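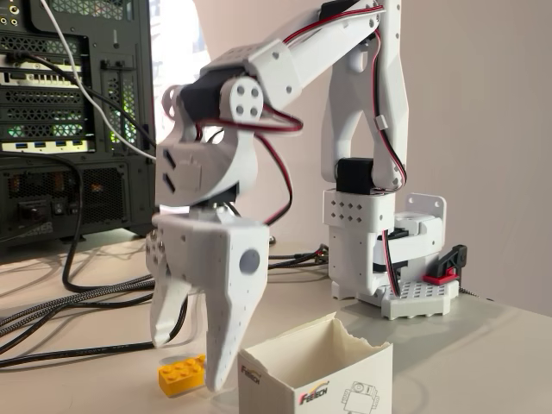
Culvert sizing on Skomow Creek: replace or daylight?

Forum: Drainage and Small Watersheds

kashindye_w
August 11, 2023
The county wants comments on the Gramau Road crossing. Existing pipe is a single corrugated metal culvert, perched at the outlet, and it overtops in most big storms. Option A is a larger box culvert in the same alignment. Option B removes the pipe and 200 feet of fill and moves the farm access upstream. Drainage area is 450 acres, mostly pasture. I lean toward A on cost. Has anyone modeled something similar?

ptanui
What tailwater did they assume? If the reach below the road backs up from the Zislow confluence, a bigger box does very little at peak flow. You would be paying for capacity you can't use.

kashindye_w
Normal depth. The memo doesn't mention backwater at all.

ptanui
Then I would ask for that run before comparing anything. Normal depth is fine on a steep reach and that one is flat.

G. Mfinanga
Disagree that it does little. Outlet control still depends on barrel area and entrance loss. With the old pipe you lose a lot of head at the inlet, and a box with wingwalls gets most of it back. The road would overtop less often even with high tailwater.

ptanui
Less often, yes. My objection is to the memo, which claims it won't overtop in the design storm.

mensah_b
Neither option deals with the fill. That embankment cuts off the left floodplain, and any single opening puts all the overbank flow through one spot. Expect scour downstream. Option B gives the storage back.

G. Mfinanga
Storage on 200 feet of valley that narrow is small. Run the numbers before calling it a flood benefit. I would support B for fish passage and maintenance.

mensah_b
Fair on volume. The scour point stands.

kashindye_w
Comment sent. I asked for a backwater run with Zislow at bankfull and a scour estimate for both options. Will post the reply when I get one, probably November.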